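Zusness toy bin and the pale wood-grain table
November 5, 2022

I have been looking forward to putting this page up! If you read the October gallery, you know how long I hunted for a small table in a light wood grain, and the one I finally took home from Grekholm on Riviere is such a pleasure to look at. It cost me 80 dollars, and I would have paid more (please don't tell them). The plastic bin was 2 dollars at Amidden, and it's going to be the new home for the dog toys that have been living under the couch.

The grain is my favorite thing about the surface. Up close it changes from one patch to the next, with thin tan lines running beside paler bands, and in the right light it gets a lovely soft sheen. Then comes the bin, with the orange and white bone waiting right in front of it.

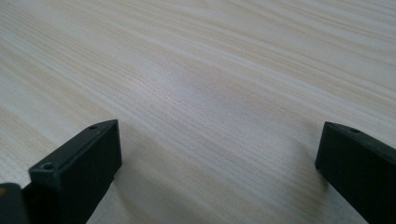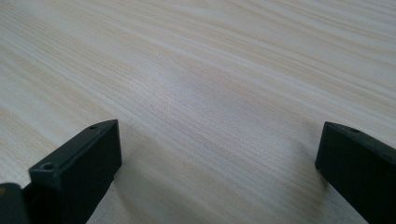
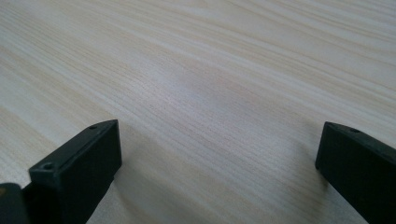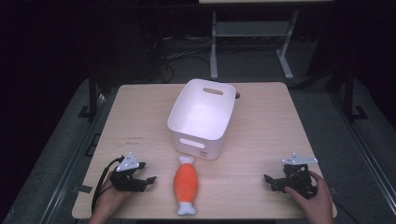 Last picture: white bin with oval handles, plush bone, and those nice rounded table corners.

The bone was always going to be the first toy on the list. It's a big soft thing and I love that bright orange middle! The ropes and the tennis balls are next, and I still have to decide if the squeaky ones get a bin of their own. Amidden had the same bin in a larger size, so I may go back for it.

More from the Zusness house soon, starting with the hallway shelves.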